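# Where Do We Put the Hats? A Study of Small Storage in Shared Student Housing

Project report, second year, Product and Interior
Group: Sunita Escobedo, Gijs Geerts, Salamatu Ekwueme
Supervisor: Geert Bakker

## 1. Introduction

In our first year all three of us lived in shared houses, and all three of us had the same problem in the hallway. Coats have a hook, shoes have a rack, but caps and hats have no place of their own. They lie on the radiator, on top of the fridge, or under the coats where they become flat. When Mr Bakker asked us in the autumn to choose an everyday object which is "stored badly", we chose the soft cap very quickly.

Our question was: how can a soft fabric cap be stored in a small shared hallway so that it keeps its shape and is easy to take and to put back?

We limited the work to soft caps and soft hats with a brim. Helmets, woollen hats and hoods are not included. Woollen hats can be folded in a pocket and the students we spoke with did not see them as a problem.

## 2. How students keep their hats now

We made a short questionnaire and gave it to students in two residences, Dorkley and Jansen. We received 71 answers. The questions were simple: where is your cap at this moment, does somebody else move it sometimes, and has it lost its shape.

The most common answer to the first question was "on a hook, under or over a coat". After that came "on my desk" and "on the floor of the wardrobe". A few people wrote longer answers in the free space. One student in Jansen wrote that he keeps his cap on a lamp, and that he knows this is not a good idea. Another wrote that her housemates always put everything from the hallway into one plastic bag when there is a visit, and that the brim of her hat has had a fold since then.

We learned from these answers that the hook itself is not the main problem. A cap on a hook is easy to find. But the hook pushes a point into the crown, and a coat presses the brim. People who cared about their hats had therefore moved them out of the hallway and into their own room, where there is also little space.

We must say that the questionnaire had a weak point. We asked "do you own a cap" as the first question, and people who answered no stopped there. So we do not know if some of them had stopped to wear caps for the reason of storage.

## 3. The supports we compared

We compared four ways of storing a cap:

- a normal wall hook, the type that was already in the Dorkley hallways
- a flat shelf, 50 cm long, placed above the coats
- a round block of foam, cut by Gijs from packing material
- a free-standing stand of thin black wire

The wire stand is the one which we discuss most in this report. It was not made as a hat stand. Salamatu found it in a box of old display pieces at Bremis, the second-hand shop near the station, and we paid 2 euros for it. It has triangular frames which are nested one in the other, so that there are several peaks behind each other. In the shop we thought first of letters or magazines. At home Salamatu put her cap on it while she was cleaning the table, and it stayed there for a week.

We liked three things in it before we did any test. It needs no screws, and in both residences it is forbidden to drill in the wall. It is open, so air can pass under the fabric. And it can be moved when the table is needed for something else.

## 4. Placing and removing the cap

For each support we repeated the same actions: take the cap, place it, correct it until it sits well, look at the shape, take it away. The cap was always a grey fabric one with a soft crown, because a stiff cap would stand well on almost everything and we would learn little from it.

We worked on a plain table with a light wooden top. A dark or patterned surface made it more difficult to see where the brim ended, and on a light one the outline of the wire is also very clear.
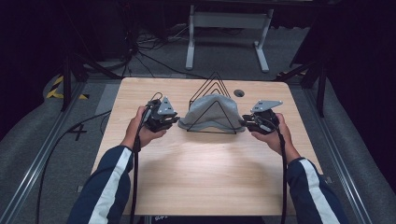 *Figure 1. The grey cap on the triangular wire stand. The crown rests inside the wire and the brim comes out on both sides.*

On the wall hook, placing was the fastest of all. The shape was the worst. The crown hung to one side and the brim turned towards the wall.

On the shelf the cap lay well as long as it was alone. When we put a second hat next to it, the two brims came over each other, and to take the one behind we had to lift the one in front. With three hats the shelf was in practice a pile.

The foam block gave the best crown. It filled the cap from inside and the fabric was smooth all around. But the block is large, and it looks like what it is. Sunita asked her housemates whether they would accept it in the hallway and the answer was a clear no.

The wire stand was between these. Placing took more care than on the hook. If the cap was put down too quickly, one of the peaks could push against the fabric and the crown stood up in a strange way. When we turned the cap a little and let the crown sink into the wire, it rested well, and the brim was free. After a few repetitions each of us had a preferred movement. Gijs put the back of the cap down first, Sunita lowered it straight from above with both hands.

## 5. Leaving the cap for a night

We also left the cap on every support from the evening until the next morning, and then compared the shape with a paper outline which we had drawn before.

The hook left a small point in the crown which was still visible at lunch time. The shelf and the foam left nothing that we could see. The wire stand left two light lines in the fabric, on the inner side. They went away when the cap was worn for a short time. We think that a thicker or covered wire would prevent this, but we did not have time to try it.

Teun Declercq, the technician of the model workshop, looked at the stand and gave us a useful remark. He said that the thin wire is a good thing for the eye and a bad thing for the fabric, and that we should decide which of the two is more important for the user. In our group we did not agree on this. Sunita prefers the thin wire. Gijs would put a soft tube over the upper peaks only, where the fabric touches.

## 6. A proposal

Our design, with the working name Ovavow, follows the idea of the nested triangles but changes the distances. The front triangle is lower and wider, so that there is place for the brim. The peaks behind it become higher step by step, and they are rounded at the top. The stand can hold up to three caps if they are soft, one behind the other, without that the brims lie on each other.

We made one model from bent wire in the workshop. The bends were not all equal and the model moves a little on a flat table. For the final version we would ask for a bending tool with a fixed stop, or learn to use the one that Mr Declercq has.

It should stand on a hallway table, a shoe cabinet or a wide window sill. We did not design a wall version, although several students asked for it.

## 7. What we would do differently

We tested with one cap only. A hat with a wide, round brim would probably need another width, and we should have borrowed one in the beginning and not in the last week.

We also did the placing tests ourselves. We knew after some time how to do it, and a visitor who comes home late and puts his cap down in the dark does not know this. A test with people who see the stand for the first time would be more fair.

The paper outlines are kept in the folder of the group together with the answers of the questionnaire. The wire model is on the shelf of the workshop until the end of June, and other groups may use it if they ask Mr Declercq first.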